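How to Check an Online Broker Before You Deposit Money

Print this page | E-mail this page

By Jomar Navarro
Updated 27th November

Opening a trading account takes a few minutes. Getting money back out of a bad one can take months, and sometimes it never comes back. The steps below can be done in an evening with a browser and a notepad. Do them before you send a deposit, and before you send a copy of your ID.

Step 1. Find the legal name

The name on the home page is usually a brand. Scroll to the footer and open the client agreement. Write down the full company name, the registration number and the country. When I looked at a platform called Vomley, the brand name was on every page, but the agreement was with a company called Curkau, registered in another country. That is common and can be perfectly legal, but Curkau is the name you have to check.

If you can't find a legal name at all, stop there.

Step 2. Look it up in the regulator's register

Go to the regulator's own site by typing the address yourself. Do not follow the link on the broker's page. Search for the license number first, then for the company name, and see whether both bring up the same entry. Compare these:

- the company name, letter by letter
- the web address listed in the register
- the phone number
- what the license allows the firm to do
- whether the status is current

Clone firms copy a real license number and change only the web address and phone number. If the register shows a different site from the one you are on, call the number in the register and ask.
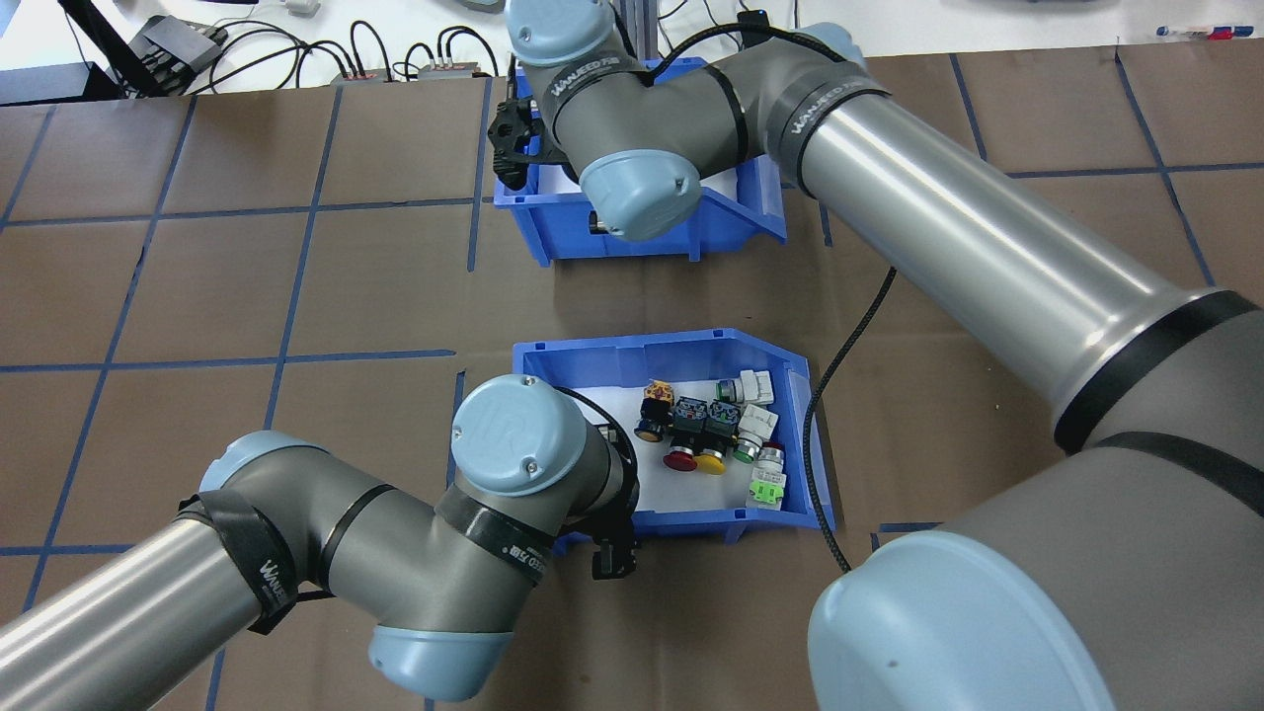
Two robot arms and two blue bins on a taped work surface.

Step 3. Read the withdrawal rules

Search the client agreement for the words "withdraw", "bonus", "inactive" and "fee". Note the smallest amount you can take out, how long the firm gives itself to pay, and what it charges.

Bonuses need special care. One agreement I read ran to 274 clauses, and the bonus terms were near the end. A client who took the welcome bonus could not withdraw anything, including his own deposit, until he had traded a set volume within 90 days. If you are offered a bonus, you can refuse it. Get the refusal confirmed in writing.

Step 4. Work out the real cost

Look at the spread on the pair or share you plan to trade, at a busy hour and again at a quiet one. Add the commission and the overnight charge. Nigam, for instance, advertises no commission, but its spread on my demo account went from 2 points to 8 late in the evening. For somebody who trades every day, that matters more than the deposit fee.

Step 5. Make a small test

Deposit the minimum. Place one or two small trades, then ask for most of the money back by the same method you used to pay it in. Keep a record of:

- the date and time of the request
- the amount you asked for and the amount you received
- every e-mail or chat message from support

I did this with Pasum in November and was asked for proof of address before the payment was released. An identity check is normal. A demand for a "tax" or "release fee" before you can withdraw is not — do not pay it.

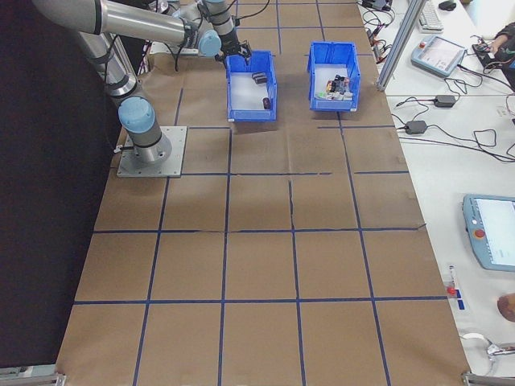 Robotic arm on its base plate, with the gripper at a blue bin.

Step 6. If something goes wrong

Stop depositing. Save your statements and screenshots while you still have access to the account. Send a written complaint to the company named in the agreement and give it a deadline. If you paid by card, ask your bank about a chargeback right away, as there are time limits. Then report the firm to the regulator.

Be careful with anyone who contacts you afterward and offers to recover your money for a fee. These callers often work from lists of people who have already lost money once.

Print this page | E-mail this page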